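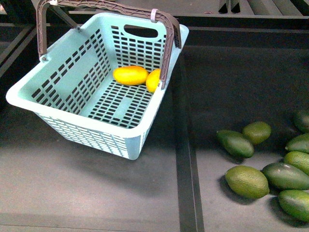
Feb 2, 2017

Second go at the walnut ink. The December batch went mouldy at the neck of the jar, so this time I added a few cloves and kept the lid off until it had cooled right down.

Husks from the Borthorpe tree, picked up in autumn and left in the shed. Broke them up with the mallet, covered with rainwater and left to soak for 7 days. Simmered this morning on the small ring, lowest setting, topped up twice. Strained through old curtain net, then again through a coffee filter. The second straining took most of the afternoon and I would skip it for anything meant for a brush.

Left 20 ml plain and put gum arabic in the rest, a pinch at a time – the Pandey powder, which clumps unless it is wetted first. Stopped when a line from the dip pen no longer spread at the edges.

Tests, all with the same nib:

Brisow cartridge paper: good mid brown, dries matt. Slight feathering on the long downstrokes.

Nutetti laid: much darker, nearly the colour of strong tea. No feathering. Best of the lot.

Cheap printer paper: soaks straight through. Not worth repeating.

Two coats on the Nutetti gave a shine I don't like. Probably too much gum. Next time split the batch before adding any, so there is something to thin it back with.

Taped a strip of each paper to the south window with half of it covered by card. Compare after 19 days. The bottle of plain ink is on the shelf by the sink, labelled – please don't shake it, I want to see how much settles out.

Still to do: order more nibs, try a little iron in a spoonful of the plain.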